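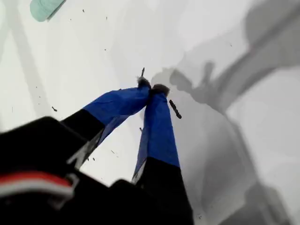 Prisulside Clothing Exchange
Minutes of the meeting held 2018-07-07, back room, Sheehan Hall

Print | E-mail this page
Shares: 6 | Comments: 2

Chair: Solange Le Goff. Apologies were received from the Metness group, who sent notes on items 3 and 5.

1. Previous minutes
Accepted with one correction. The rag bags went to Metness, not to the school.

2. Intake
Solange reported 969 garments taken in since the last meeting and 880 sorted. The rest are in bags under the window and will be done first. Children's sizes are still short. Coats are coming in faster than we can hang them, and it was agreed to take no more adult coats until the end of July.

3. Folding tables
The white tabletop has picked up scuffs and small dark specks. It was wiped down twice last month with ordinary dish soap and most of the marks stayed. Metness use a cotton sheet over theirs and change it each session. There was some discussion of whether a sheet would slide about when people are folding. Agreed to try one for a month, clipped at the corners, and to keep the table bare for anything being measured.
Quotes for a second table were tabled. Grudum want $276 delivered. The hall has an old one we could have for nothing, but it is lower and hard on the back. Decision held over.

4. Folding and labelling
Three different folds are in use and the shelves look untidy. From now on tops are to be laid flat face down, sleeves in, then folded in thirds and once across. Size tag to the front. Knitwear is folded the same way but stacked no more than six high. Anything that arrives bunched up should be shaken out and checked at the neck, underarms and hem before it is folded – stains at the underarm were missed on several pale tops and had to be pulled from the rack.
The sorting card will be reworded to match and taped up beside the shelves.
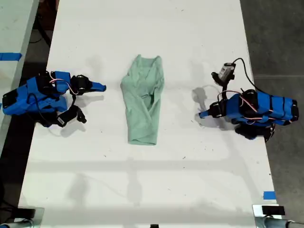 Where should a T-shirt go if it is clean but has lost its shape?
It goes in the rag bag, unless the fabric is all cotton, in which case put it in the craft box.

5. Hangers and supplies
We are down to a handful of clip hangers. Agreed to buy 100, colour not important. Metness have offered a spare steamer on loan. Solange to collect it and check the cord before it is used. Laundry soap is fine until August. Size stickers in the small sizes have nearly run out.

6. Opening hours
The hall is booked for painting during the last week of July and we will not have the back room. Racks can stay if they are pushed to the centre and covered. Bags cannot stay. Sheehan Hall has asked for the key back by noon on the first day of painting.

7. Other business
The door sign still shows last year's hours. To be replaced.
A navy cardigan with a house key in the pocket is being held at the desk.

Next meeting in August, same room, time to be confirmed by e-mail.

Print | E-mail this page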